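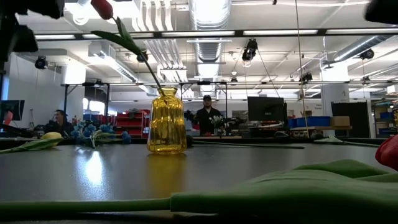

Yellow glass vase, one red tulip in, the rest still on the table.

Flemeleck flower table — README

Last touched in January. Notes for whoever sets up, packs down or uses the files. Written in a rush, fix what you find.

What this is

Notes and records for the flower arranging set. One vase, a mixed lot of stems, a dark grey tabletop. The activity is plain: stems start lying on the table, they go in the vase one at a time, then everything comes out and gets laid down again. No water, no foam, no wire frogs. All arranging is by the neck of the vase alone, so the neck matters more than you'd think.

Contents

stems.csv — one row per stem, colour, kind, length, condition
layouts.csv — starting layouts, where each stem lies before you begin
rounds.csv — one row per arranging round, start to finish
notes/ — scribbles, mostly mine, some Akihiko's
README — you're in it

1802 rows in rounds.csv. 1088 of those have the final arrangement written up in words, the rest only have the stem order. We'd like to fill in the others but don't hold your breath.

The vase

Yellow glass, sort of bottle shaped, short narrow neck, rounded shoulders, faint ribs running up the body. Listed as vase_kinyua in the files after the shop it came from. There is a second one in the cupboard, clear, wider mouth, listed as vase_clear. Don't mix them up in rounds.csv, the numbers aren't comparable. With the wide one the stems flop to the rim and stay there. With the narrow one the first stem leans whichever way it likes and the next ones have to work around it.

Lean is recorded as left, right, front, back or upright, from where the arranger stands. A tall tulip on its own nearly always leans. Write down what it does, don't straighten it first.

Wipe the glass with the soft cloth between sessions. Fingermarks show up badly on yellow. Same goes for the tabletop, it's glossy and it shows everything.

The stems

Tulips: red and yellow. Closed heads, long stems, narrow leaves partway up. Leaves catch on the neck if you push past them, so stop at the leaf joint.

Blue ones: little star-shaped petals on pale green stems, artificial, kept as a cluster. Count the cluster as ONE stem in the csv. A few early rows have it split up, these are flagged split=yes.

Dark stems: the long ones. Hard to see on the dark table, check for them before you pack up. We've lost one allready.

Big green: the oversized soft leafy piece. Creases if you so much as look at it. Lay it flat, nothing on top. It's down as foliage_large and is optional in every layout. It does not go in the narrow vase, please stop trying.

Anything with a bent head gets condition=2. Anything with a petal off gets condition=3 and goes in the mending tub. Glue is in the Lavance tin, second shelf. Replacements come from Arport, order in the same lot if you can, the reds vary between batches and the new ones look pinkish beside the old.

Layouts

30 starting layouts. Each one says which stems are out, which way the heads point and whether the vase starts empty or with one tulip already standing. Layouts with a tulip in first are marked pre=1. Odd numbers tend to be tidy, even numbers are a mess on purpose, stems crossing and heads pointing every which way.

Placement is by zone, left, centre, right, near, far. No measuring. If a head hangs a bit over the side, leave it. If the whole stem is about to go, nudge it back in and note it.

Vase goes near the middle. Every layout, no exceptions, even the ugly ones.

Running a round

Check the layout number. Lay stems out. Stand the vase. Start.
One stem at a time, by the stem and never by the head.
Order is the arranger's choice unless the row says fixed.
Round ends when the arranger says so or when the vase tips.
Tipped vase is still a round, put outcome=tip and keep it.
Don't tidy up the finished arrangement before writing it up.

Write-ups are short. "Red tulip left and high, yellow lower right, blue bunch at the neck" is plenty. Akihiko Koyama did the first lot and his are the ones to copy — plain words, colour first, then where it sits. Mine are worse.

Packing down

Tulips in the long box, heads all one end. Blue cluster in its own bag. Dark stems last, on top, so they can be seen. Foliage flat in the drawer. Vase wrapped in the tea towel, upright, in the milk crate. Not on its side!!

If you're the last one out on Saturday, count everything against stems.csv and initial the sheet on the inside of the cupboard door.

Known problems

Colour names drift. Early rows say gold or amber for yellow. Treat as the same thing.
Lean is missing for most of the clear vase rounds.
Layout 30 was changed partway through, the old version is in notes/ as layout_30_old. Rows before the change have ver=a.
Stem lengths were taken with a dressmaker's tape and some of the tulips have been trimmed since. Don't rely on them.
A couple of write-ups mention a white flower. There's no white flower in stems.csv. No idea.

Using it

Fine for teaching, practice sheets, counting and sorting excercises, anything about arranging order or describing where things sit. Not much use for real floristry. Fresh tulips keep growing and bending after they're cut, and ours don't do a thing.

Please keep the name Flemeleck flower table if you pass it on, and send corrections back with the row number. Corrections without row numbers go to the bottom of the pile.

To do

Fill in missing lean values
Remeasure tulips
Second blue cluster?
New tea towel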